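Dodgate (accessory)

Dodgate is a line of disguise cases for tablets and e-readers, sold by the small gadget firm Uklow. Each case is made to look like a dull household item so the device inside gets passed over by thieves, nosy coworkers, kids. The best known version looks like a stack of unopened utility bills. Others came later, see Models.

Background

The idea came from Trudy Sutcliffe, a product designer who had a tablet taken from a train seat. She made the first sleeve from a padded mailer and a strip of felt. Khang Bạch joined to work on the lining — he had done camera bags before — and the two showed a working sample at a trade fair in Flaseck in June. Orders were slow at first. A second batch sold out after a gadget blog ran a short, mostly joking review.

Uklow took over production the next year. Sutcliffe stayed on as a consultant. Bạch left to start his own bag company, Vlček, and has no role in the current line.

Design

Outer shell of coated paper over woven plastic. Tear resistant, wipes clean, not waterproof. Inner lining is brushed fabric with a foam layer 4 millimeters thick. The flap closes with a hidden magnet, weak enough that it does not trigger the sleep sensor on most tablets. Early units did trigger it, and owners complained of screens going on and off in the bag. Fixed in the second batch.

Fits tablets up to 10 inches with no keyboard cover attached. With a keyboard the flap won't lie flat and the disguise is pretty much lost.
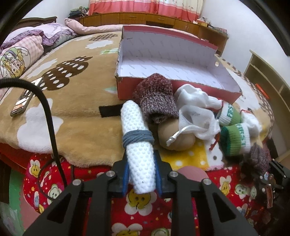
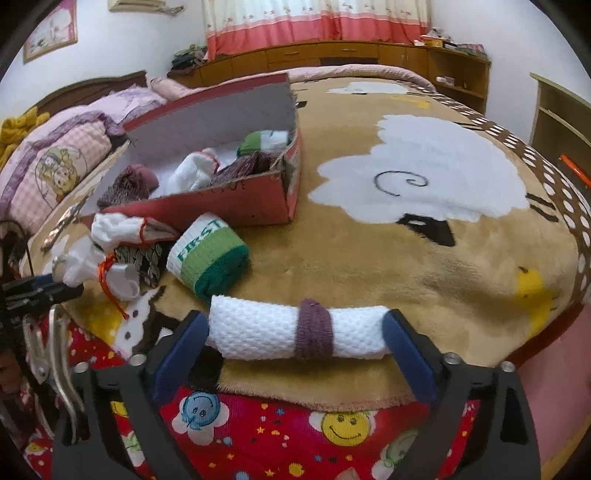
There is no charging port cutout on the original. Users cut their own, which frays the shell. Later models have a slit along the bottom edge, covered by a fake address label.

Models

Dodgate Bills — the original, looks like a bundle of mail
Dodgate Manual — looks like a washing machine instruction book, stiff back
Dodgate Takeout — folded menu design, smaller, for e-readers
Dodgate Plain — brown wrapper with no printing, dropped after one batch

The Manual is the best seller. A hard-shell version was anounced but never went on sale.

Reception

Mixed to good. Keabetswe Ngubane, reviewing the Bills model, liked the lining and the low weight but found the printed postmark too sharp to fool anyone up close. Bevan Kereama tested the Manual for a travel gear column and left it on a cafe table 100 times over one summer. It was picked up once, by a waiter who wanted to throw it out.

That problem comes up a lot. Owners report cases going into the recycling with the tablet still inside. Uklow added a small warning on the inside of the flap, which critics noted can only be read once the case is open. An updated insert dated May 5, 2024 tells buyers to let other people in the house know about the case.

Sieglinde Oltmanns, writing on product design, grouped the line with hollow books and fake soda cans and argued that such items work by being boring and stop working when they get well known.

Price and availability

The Bills model launched at $19. Later models cost more. Sold online and through a few travel shops, in one color each. Replacment flap magnets are sold seperately.

See also

Book safe
Laptop sleeve
Tablet accessories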